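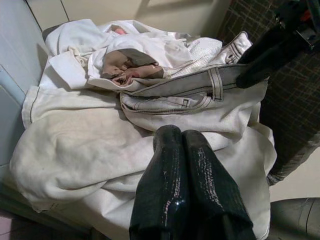

Packing for a Cold-Weather Cabin Stay

Home Trips Packing Kitchen Corner Contact

Reading time: 3 min

People book a winter cabin for the view and then spend the first evening hunting for a dry pair of socks. I have done this myself, in a very nice cabin, with a very nice view of my husband also looking for socks.

Clothes

Sort by layer before anything goes near the suitcase. Base layers in one bag, sweaters in another, outer things last. Roll the thin stuff and fold the thick stuff. A rolled parka is just a parka that has decided to be a log.

Leave most of the jeans at home. Denim holds on to water like a grudge, and one pair for dinner is plenty. If you must bring white, bring it inside a pillowcase, well away from the boots.

Wear your bulkiest boots on the trip up. You will look ready to cross a glacier in the airport coffee line, but the suitcase will close.

Drying things out

Most rentals have one radiator and four people with opinions about it. Pack 300 inches of thin cord and a handful of clothespins, and string it in the bathroom with the fan running. Keep it clear of any heater or stove.

Stuff wet boots with newspaper and change the paper after 60 minutes. Pull the insoles out first and stand them up on their own. Never park boots right against the stove, unless you like the smell of glue and regret.

Gloves dry best upside down on empty bottles. By the second night you will probably have the bottles.

The kitchen you are about to meet

Cabin knives are blunt. All of them, everywhere. Nuria Tejada, my sister-in-law, travels with a paring knife wrapped in a dish towel (checked bag, please), and I mocked her for it right up until we had to share one onion in Matar.

Bring these from home:
- salt, pepper and one spice you like
- coffee, and whatever you need to make it
- two trash bags more than seems sane
- a sponge that belongs to you

Cook one big pot the first night. Soup forgives a strange stove; a roast does not.

Before you leave

Turn your own thermostat down to 55, not off. Frozen pipes are a poor souvenir. Empty the fridge of anything that could develop a personality, run the dishwasher, and leave its door open a crack.

Put a clean set of sheets on the bed, too. You will come home tired and smelling of wood smoke, and you'll think somebody kind has been in -- then remember it was you, and be a little smug about it.

Unpack the wet bag first. The rest can sit in the hall until Tuesday. Mine usually does.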